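Pre-Tour Backline and Load-In Checklist, With Comments
2023-12-24
By Angus Faulkner
3 min read

Applies to the Waaka support run. One sheet per venue. Mark each item pass, fail or deferred.

1. Mains distro
Portable appliance tags in date on all stage drops. RCDs tripped by test button before any amp is connected.
Pass. Drop 4 has a stiff latch – usable, replace before June.

2. Bass and guitar cabinets
Load impedance matched to head. Jack plates tight, casters locked once in position.
Pass, except the Nullier bass cab: one caster brake does not hold. Wedge it on raked stages.

3. Drum riser
Leg clamps seated, deck joints flush, carpet taped on all four sides. Rated load on the plate is 420 kg.
Pass. Clirkorbridge supplies its own riser, so check the plate there again.

4. Overhead fixings
Safety bonds on every lamp and on the backdrop bar. No bond shared between two fixtures.
Fail at first check. Two lamps on one bond, corrected before doors.

5. Sound levels
House limiter set at 106 dB(A) at the desk. Earplugs available at the desk and side of stage.
Pass. Rurnano's drummer peaks well over this on stage without PA. In-ears only for anyone behind the kit line.

6. Egress and capacity
Exit routes clear of empties. Flight cases stacked no higher than two. Posted capacity at Clirkorbridge is 1,868 including crew and guests.
Deferred. Rear dock door was blocked by a merch pallet. Recheck 30 minutes before doors.

7. Soft cases and bags
Check stitching, seams and handles. Do not stack heads or pedalboards on soft cases. Tag any failed bag and keep it out of the truck.
Pass.
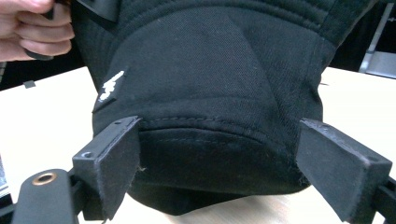 Item 7: black fabric, stitched lower edge and white logo.

8. Pyro and haze
No pyro on this run. Haze fluid data sheet kept with the lighting desk. Detector isolation signed on and off by the house.
Pass. The isolation form was missing a sign-off time – added by hand.

Open items: 2 (caster brake), 6 (dock door).

Related
Waaka add second Clirkorbridge date
Rurnano: studio notes on the new record
In-ears or wedges for small stages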